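The tea was made before I'd got my coat off, and Rahel Aebischer had already told me I was sitting in the wrong chair. "That one's for people who can sew," she said, and pointed me to the one by the radiator. So that's where I stayed for most of an afternoon in January, in the front room of her place in Bradville, asking her how a person ends up mending other people's blankets for a living.

Rahel has been at it for six years. Before that she did payroll for a trucking outfit, and before that she did payroll for a feed mill, and she says she doesn't miss either one. She takes in wool blankets mostly, plus the odd quilt, plus scarves if she likes the colour. She won't do zippers. I asked about the zippers and got a look.

"Everybody brings me a jacket eventually," she said. "They say, oh, while you're at it. I'm not at it. I've never been at it. There's a man over in Keddale who does zippers and he's very good and I send them all to him."

She learned to darn from her mother's cousin, Gion Kofler, who had been a herdsman as a young fellow and could fix anything made of wool as long as nobody was watching him do it. He taught her on socks when she was nine. She hated it, she told me, and hated him a bit too, for the way he'd snip out a bad patch and hand the sock back without a word. Years later her own favourite blanket got eaten by moths, a big cream one she'd had since she was married, and she found her hands still knew how.

"I did one hole and it was terrible. You could see it from the road. Then I did the next one and it was a bit less terrible. There were a lot of holes, so by the end I was pretty good."

I wanted to know about the moths, because I've got them myself (in the hall closet, thanks for asking). Rahel is quite cheerful about moths. They pay for her groceries. But she did give me a proper talking-to. Get everything out of the closet. Vacuum the corners and the baseboards and empty the vacuum outside. Wash what you can wash, and whatever you can't wash goes in a bag in the freezer for a couple of weeks. I said my freezer was full of rhubarb. "Eat the rhubarb," she said.

The first paying job came from Konrad Trummer, who lives up the hill and had a blanket from his grandfather with a burn in it the size of a saucer. He'd asked around at a few shops and they'd all told him to throw it out. Rahel kept it for most of a winter. She didn't have the right grey, so she ended up pulling threads out of the hem, where they wouldn't be missed, and weaving those across the burn one at a time.

"He came to pick it up and he couldn't find the spot," she said. "He turned it over about four times. Then he wanted to know what he owed me and I hadn't thought about it at all. I said a load of firewood. He brought two."

She charges money now. A small moth hole is cheap, a burn is not, and she'll tell you straight out if the blanket isn't worth the price of fixing. The most she's ever charged was $540, for a big piece with a chewed corner that belonged to Balthasar Steiner. The dog had got hold of it. She wouldn't tell me the dog's name, on the grounds that the dog was sorry.

I asked what she looks for when a blanket comes in, and that got her going. She puts it over the back of the chesterfield and leaves it a day before she does anything. She wants to see it in the morning and again in the afternoon, because the thin places show up differently when the sun gets lower. Then she holds it up to the window and marks the weak spots with loops of white cotton. Some people come in with one hole and go home having heard about eleven, and they're not always pleased.

"I don't have to fix them all," she said. "But I'm going to tell you they're there. Gion would have."

And the colours! I had no idea how much of the work is finding the colour. She keeps a trunk of old yarn and ravelled-out sweaters, sorted by a system that I couldn't follow even after she'd explained it. A lot of it came from the Hubmann mill when it closed. They were clearing the place out and she drove over with a borrowed truck and bought 2,000 cones of leftover yarn for next to nothing. Her husband was not consulted. Most of it's still out in the garage, and she figures it'll see her through, except for pink, which she's always short of. 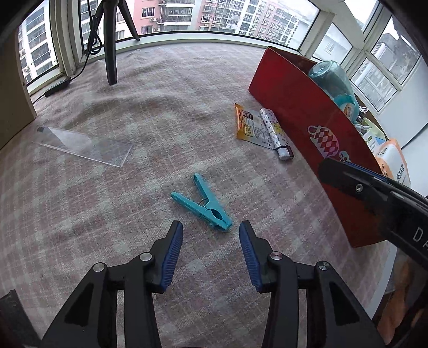

"Pink's a devil," she said. "It fades and it fades unevenly, so the pink you want doesn't exist anymore. You can go and buy pink, sure, but it'll be today's pink." Her answer is to leave new yarn out in the weather on the back fence until it gives up a little. Sometimes that takes a month. Sometimes she forgets about it and a bird takes some, and she's decided she doesn't mind.

Last year she started teaching. It wasn't her idea. Leonie Bühler, who runs the wool shop on Vidska Street, kept sending people to her with questions, and Rahel got tired of answering the same ones at her own front door. Now there's a class in the back of the shop in the evenings, and she makes everybody start on a sock, the way she did. I asked if she snips out the bad patches without a word.

"Oh, I've got plenty of words," she said. "I tell them it's awful and then I tell them why. They laugh. I think they like it. One girl did the same heel five times and brought me a cake after."

We'd gone through the pot by then and she put the kettle on again. I had a scarf in my bag that I'd been working up the nerve to show her, a green one with a pulled thread right in the middle. She had it out flat on her knee before I'd finished explaining, and she was tutting at it, and she asked me who'd been washing it. I said I had. She asked how. I told her, and she put her hand over her eyes.

She says it'll be ready in a couple of weeks. I'm to bring the rest of my woollens when I come to get it, and she'd like a jar of the rhubarb.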